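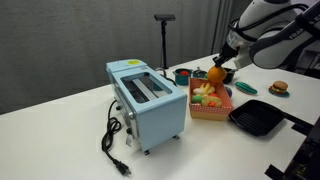
El horno tostador celeste y la bandeja de comida de juguete, con la olla y la sartén al fondo.

24 de julio de 2026 | Por Redacción Pokham

Cómo limpiar y ordenar una cocinita de juguete

Las piezas de una cocinita se ensucian más de lo que parece. Pasan por el suelo, por las manos y a veces por la boca, y la grasa se queda en las juntas. Esta limpieza lleva 34 minutos, sin contar el secado, y conviene repetirla cada dos semanas si los niños juegan a diario.

Qué hace falta
- Un barreño con agua tibia
- Jabón neutro, sin perfume
- Dos paños, uno húmedo y otro seco
- Un cepillo de dientes viejo
- Bastoncillos de algodón

Paso 1. Separar
Vacíe la bandeja y haga grupos: comida, ollas y sartenes, aparatos. El cartón no se moja nunca. Una bandeja de cuadros rojos y blancos como la de la foto se limpia con el paño seco y se sacude boca abajo.

Paso 2. Lavar la comida
Las frutas y verduras de plástico macizo van al barreño. Frote con el cepillo las hendiduras. Si una pieza es hueca y tiene agujero, no la sumerja: pásele el paño húmedo y déjela con el agujero hacia abajo. Las de madera o tela, solo paño apenas húmedo.

Paso 3. Ollas y sartenes
Saque lo que haya quedado dentro, lave con jabón y aclare. Insista en la unión del mango, donde se acumula pelusa.

Paso 4. El horno tostador
Si lleva pilas, quítelas. Si tiene cable, compruebe que no esté enchufado a nada. Limpie la carcasa con el paño húmedo bien escurrido, sin frotar las pegatinas. Alrededor de los mandos use un bastoncillo. Las migas del interior salen poniendo el horno boca abajo y dando unos golpes suaves. Seque el cable antes de recogerlo en vueltas amplias, sin doblarlo junto a la salida.

Paso 5. Secar y guardar
Extienda todo sobre una toalla hasta el día siguiente. Después, la comida vuelve a su bandeja, con las piezas grandes detrás y las pequeñas delante. Las ollas se guardan aparte, ya que pesan más y deforman el cartón. Tire las piezas agrietadas.

Archivado en: Hogar > Juguetes > Limpieza

También te puede interesar
Cajas Erow: qué tamaño elegir para cada estante
Cómo quitar rotulador de una mesa blanca
Estanterías bajas Grostilwood, montaje paso a paso
Lavar peluches a mano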